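Taller de Robótica Berkix
Apuntes de la unidad 3: enseñar a un robot por teleoperación

En la unidad anterior el robot se programaba punto a punto, un método honrado y lentísimo. En esta lo guiamos a distancia, grabamos lo que hace y confiamos en que aprenda de nuestros aciertos. También aprende de nuestros titubeos, y con bastante más aplicación.

Trabajaremos en el simulador Morikawa. La vista de pinza es la que usaréis para la aproximación final: los dos dedos abiertos y, entre ellos, nada todavía.
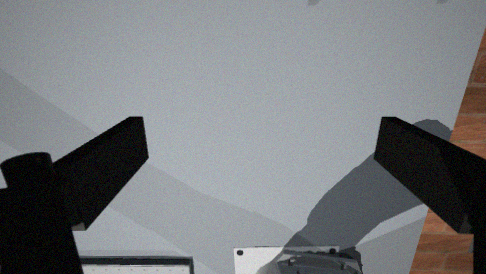 Última modificación de la página: 05/04/2018

Desde esa vista la profundidad se juzga mal. Las sombras ayudan algo – siempre que no confundáis la del brazo con un objeto, cosa que en agosto le pasó a medio grupo.

Antes de grabar:
– Abrid la pinza del todo y comprobad que responde.
– Mirad la vista general. Si un codo va camino del otro, parad.
– Decidid qué brazo actúa primero. Decidirlo sobre la marcha también queda grabado.

Cada demostración empieza con la pinza vacía y en el aire, y termina igual. Las pausas para pensar se hacen fuera de la grabación. Quien necesite rascarse la nariz, que suelte antes el mando.

La práctica de esta unidad es el ejercicio de los maletines, con 2 brazos y una mesa. Fijaos en la posición de las tapas antes de mover nada.
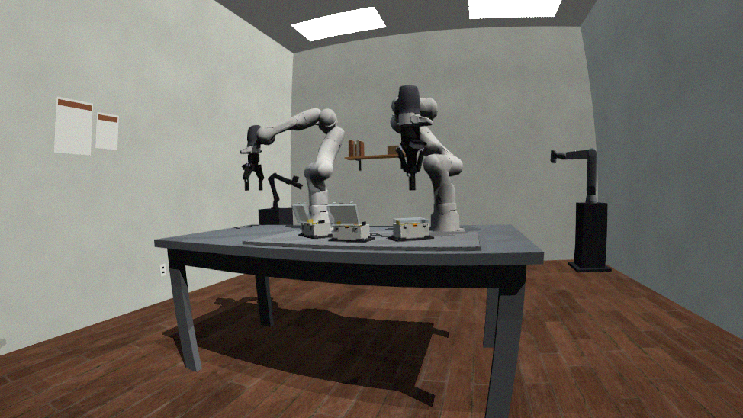
Fig. 2. Vista general: dos maletines abiertos y uno cerrado.

Entrega: 20 demostraciones por pareja, en la carpeta Ternance. Las fallidas se entregan aparte, con una línea que diga qué pasó. «El robot no quiso» no cuenta como diagnóstico.

El curso pasado el archivo llegó a 991 grabaciones, muchas llamadas «prueba_final_buena». Usad la numeración del guion, por favor.

Lectura para la próxima sesión: manual de Erkport, capítulo de control bilateral.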